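Week 4 – Comparing grippers on the simulated kitchen bench

Notes prepared by Kanako Kubo, October 2023

Welcome back, everyone, and thank you for the very thoughtful questions after last week's session on joint limits. I did promise I'd come back to the one about why we don't simply fit the biggest gripper we own and be done with it, and happily that is more or less the subject of this week's lab, so we'll get to it by the scenic route.

You should have read the Emer handout on grasp types before you come. If you haven't, read the first half at least, and have a look at the little table of finger shapes near the end, which Ciarán Dolan put together for an earlier group and which I still find clearer than anything in the textbook.

The two grippers

We'll be working with two gripper models on the same simulated arm. The first is the Ondix, a parallel gripper with two short fingers that close towards each other in a straight line. The second is the Zelon, which has longer, slightly curved fingers on a linkage, so that the fingertips swing through a small arc as they close. On paper the Zelon looks like the generous choice – more reach, more opening, more contact along the finger – and most people pick it as their favourite before they've run a single trial. Please write down your own guess before you start. I won't mark it, but you'll enjoy looking back at it.

The arc matters more than you might think. With a parallel gripper, if you line up the fingertips at the right height, they stay at that height all the way to contact. With the linkage, the tips rise or dip a little as they travel, and if you're working close to a hard surface you have to allow for it in your approach. We lost most of an afternoon to this in February, when Přemysl Tóth and I were convinced the contact settings were wrong and it was simply the fingertips scraping the bottom of a pan. 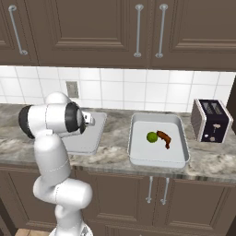 So the approach height is the first thing I'd like you to vary, and I'd like you to vary it on its own, leaving everything else at the default. Round objects such as the lime are quite sensitive to it. If the fingers meet the lime above its widest part, they tend to push it down and it squirts out sideways; at the widest part, it sits nicely. The sausage is a different sort of problem altogether, being long and curved, and here it's the wrist angle that will give you grief. Try closing across the short dimension first, then turn the wrist by 30 degrees and see how the contact points move.

There's also the question of neighbours. When two objects are touching, a finger has to go down somewhere between them, and a wider finger needs a wider gap. Have a good think about which object you'd take first and from which side. Svatopluk Koubek likes to nudge the pair apart before grasping, and you're very welcome to try that too, but log the nudge as a separate motion or your timings won't compare with anyone else's.

What to run

Run 10 trials with each gripper on the lime and the same again on the sausage. Reset to the saved start state between trials, and use the Lauritsen controller with its ordinary gains. I know some of you have been tinkering with the gains (and good on you, it's a fine way to learn) but for this lab they need to stay put. A full set takes around 21 minutes if you don't stop for tea.

Count a grasp as successful when the object clears the rim of the pan and stays held through the pause at the top. If it slips during the pause, record a slip, and note the approach height and wrist angle beside it. Slips are far more useful to us than clean failures, so don't be shy about them.

Writing up

Two pages is plenty. I'd like a table of results, a plot of success against approach height, and a paragraph or two on which gripper you would choose for this bench and what would change your mind. Alžběta Kuruc is looking after submissions this term, and her drop box will stay open for 14 days after your lab session.

For next week, please bring your logs along even if they're a bit of a mess. We'll be using them to talk about camera placement.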